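September 20, 2025

What a day! I finally swam in the sea at Zondcombe, after promising myself since May that I would. Parvathi picked me up far too early and we were down on the shingle before the café had even opened. The tide was right up and the water was flat and grey-green and so clear I could see my own toes (rather white ones).

I'd planned on 100 strokes and then straight out, but once my breath came back I didn't want to stop. We went out to the second buoy and floated there chatting like people at a bus stop - lovely! A cormorant came up between us, had a look and went under again.
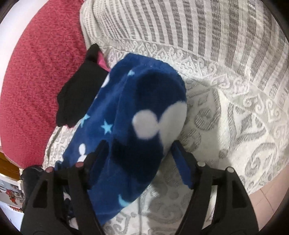 Irfan turned up with a flask just as we were hopping about trying to get our socks on. He says he'll come in next time, which I'll believe when I see it. We had two cheese scones each and I could have managed four. My hair still smells of salt and I'm not washing it until tomorrow. Parvathi wants to try the cove at Pundasora next, if the wind stays kind.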